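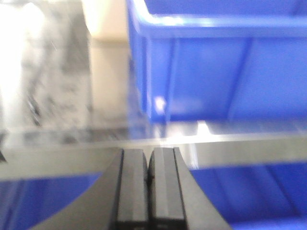

Zuzanna Tokarz wrote to me after my last post to say that any drip machine over a hundred bucks is just a kettle with a light on it, and that if I was going to spend my own money on the Hirano I should at least run it next to the cheap Boltis she's had on her counter for years. Fair enough, Zuzanna! I borrowed a Boltis from my sister, cleared off half the kitchen, and I've been drinking far too much coffee ever since.

So, the Hirano. It's a ten-cup drip coffee maker with a steel thermal carafe, and it replaces a glass-pot machine I'd had since my first apartment. The old one didn't die, I just got sick of that scorched taste you get when the pot has been sitting on the hot plate since breakfast. I work from home now and I'm a slow drinker. One pot at seven, and I'm still pouring from it at ten thirty. A carafe that keeps coffee warm without cooking it was the whole point.

Setup

Easy. You rinse everything, run two pots of plain water through, and you're off. The manual wants you to set the clock before it will brew anything at all, which annoyed me more than it should have (I had the grounds in and the mug out and there I was holding down a tiny button to get from midnight to 7:15). If you lose power, even for a second, the clock goes back to zero and you get to do it again. We had two outages in one week and I said some things to that machine.

It's tall. Measure under your cabinets. Mine fits closed, but the lid hinges up from the back and hits the cabinet before it's all the way open, so I slide the whole thing forward every morning to fill it. The feet have little rubber pads that grip really well, so "slide" is generous. I ended up putting a folded dish towel under it and now it glides along fine and looks terrible.

How the coffee tastes

Good! Really good, better than I expected from a machine at this price. I've been using the Gusau medium roast, the bag with the green stripe, ground a little coarser than I used to. The Hirano wets the grounds first and waits a bit before it starts pouring for real, and the shower head spreads the water out, so you don't get that crater in the middle with dry grounds up the sides. My old machine made a crater every single time. The Boltis does too, for what it's worth, though if you open the lid halfway through and give it a stir with a chopstick you can fix most of that. My sister has been doing this since college and sees no problem with it.

Side by side, same beans, same scoop, same water out of the filter jug, I could tell them apart. The Hirano was rounder and a bit sweeter and the Boltis had a sharp edge at the end. My husband could tell them apart too, but he liked the Boltis better. He also likes gas station coffee, so do with that what you will.

One thing about half pots. If you make 3 cups or fewer you're supposed to press the small batch button, and if you forget, it comes out thin and kind of sour. I forget a lot. The button doesn't stay on from one day to the next, and I wish it did.

The carafe

This is the part I was most excited about and it's the part I have the most gripes with. Heat first: great. I filled it at seven, and at eleven it was still hot enough that I had to wait before drinking. By two in the afternoon it was warm, okay with milk, not okay without. I don't need any more than that.

Pouring is another story. With the lid screwed on all the way you have to hold down a lever with your thumb, and the coffee comes out in a slow sort of dribble. When the pot is nearly empty you have to tip it practically upside down over your mug to get the last of it. You can pour with the lid a quarter turn loose and it goes much faster, but then it runs down the side. I've got a ring on the counter that I've scrubbed with baking soda twice.

And you can't get your hand in it to wash it. You just can't, the neck is too narrow. I bought a bottle brush with a bendy handle from Zunoslow, the long one, and it reaches the bottom corners fine. They sell a pack of cleaning tablets as well and those do a nice job on the brown film if you leave them overnight with hot water. Don't put the carafe in the dishwasher. It says so on the bottom, in very small print that I read after I'd done it once. It survived, but the shine went cloudy around the base.

Noise

Quieter than the old one until the last minute, when it gurgles and coughs and then lets out a long hiss of steam. The dog left the room the first morning and now she just opens one eye. Then it beeps. Five loud beeps, and there's no way to turn them off that I could find. If you have a baby sleeping on the other side of the kitchen wall, think about that.

Filters

It takes the ordinary cone ones, the bigger size. There's a mesh filter in the box too and I used it for a week. You get more body and also some sludge at the bottom of the cup, and rinsing it out every day is a chore. I went back to paper. I bought a box of 500 online and it's enormous, it lives on top of the fridge and falls on whoever closes the freezer too hard.

What about the price

The Boltis is a quarter of what the Hirano costs. A quarter! And it makes a decent cup of coffee as long as you drink it right away. If there are two of you and you both fill a travel mug and run out the door, I would save the money and spend it on better beans, no question. Zuzanna is right about that much.

But I don't run out the door anymore. I sit at the kitchen table and I get up for refills, and the third cup out of the Hirano tastes pretty much like the first one. The third cup out of the Boltis tasted like a burnt pencil. That's worth it to me. I might feel different if the carafe starts losing heat, so I'll check again in March, same test, same mug, and add a note at the bottom here.

Small stuff I forgot to put anywhere: the cord is short. The water window is on the left side, so if your counter has a wall on the left you'll be filling it blind. The scoop that comes with it is a strange size, and two of theirs came out to a little over three of my old ones, so throw it in a drawer and use your own. The black finish shows every fingerprint. The brew basket pops out if you push the wrong corner of the tab, and if it has wet grounds in it, well, good luck.

Would I buy it again? Yes, if they fixed the lid. As it is, probably still yes, with some grumbling. My sister wants her Boltis back by the weekend and my husband is already asking if we can get one of those too.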